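21 August 2018

Spent most of the day on the Hashemi profile, which is still too long and still has a hole in the middle. Logging the state of it here before I lose track of which version says what.

Source material as it stands: two interviews with Naima Zaki, who kept the books at Hashemi for most of its life as a family firm; one short call with the founder; the last four sets of filed accounts; a box of clippings from the Sindham library. The founder built a chain of hardware and housewares stores from one rented unit and still drives himself to the head office in a car the staff would not accept as a company vehicle. Everyone who writes about him leads with the car. I would like to lead with the lease structure.

The lease structure is the interesting part. Hashemi owns almost none of its floor space. The family holds the buildings through a separate company, Mendo, and rents them back to the stores on terms that reset every December. When trade is poor the rent drops, and the loss turns up in Mendo, where the banks are not looking. When trade is good it goes the other way. Naima explained it to me twice and drew it once, on the back of a delivery note. It is legal and it is disclosed, in a footnote of two lines.

So the thrift story is half right. He does reuse envelopes. He also moved the best assets out of reach of the trade creditors long before anybody thought to ask, and I think the second fact explains his fortune better than the first. 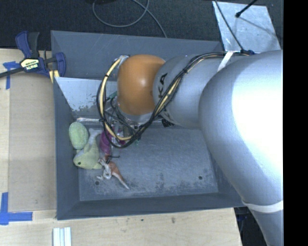
Numbers to fix

The headcount is wrong in the draft. I had 1,132 employees, taken from the latest accounts, but that figure includes the seasonal contracts. Ayantu Moges in their press office is to send the permanent figure. Until then the sentence stays in brackets.

Store count: 50, confirmed against the filing. The clippings give different totals depending on whether the garden outlets are treated as stores. I am following the filing and will say so in the text.

The first shop's takings in its opening week were, according to the founder, 200 in cash and one bad check. No paper record. Attribute it to him and leave it there.

Structure

Current order is childhood, first shop, expansion, family dispute, succession. Forough read it at lunch and said the dispute should come before the expansion. She has a point: the brother left before the second store opened, and most of what followed was financed by buying out his share on installments. I moved it. The piece lost 8 paragraphs in the process and I miss one of them.

Succession remains the hole. Damian Wasilewska has been acting chief executive since the spring and will not talk on the record. The daughter has the larger holding in Mendo but no title at Hashemi. Whoever controls Mendo sets the rent, and whoever sets the rent decides whether the stores make a profit. I have written that sentence four ways -- the plainest one is best.

Tomorrow: call Ayantu before ten, check the date of the buyout against the register, cut the car to one clause. Then the Wumalura expenses, which are overdue.

Filed under: Notebook, Retail, Family Money

3 comments

Farzad K.
Does the rent reset apply to the garden outlets as well? I used to supply two of them and their landlord was somebody else entirely.

pallet_and_twine
Keep the car. People like the car.

M. in Sindham
The brother's side of it has never been printed properly. Hope you got hold of him.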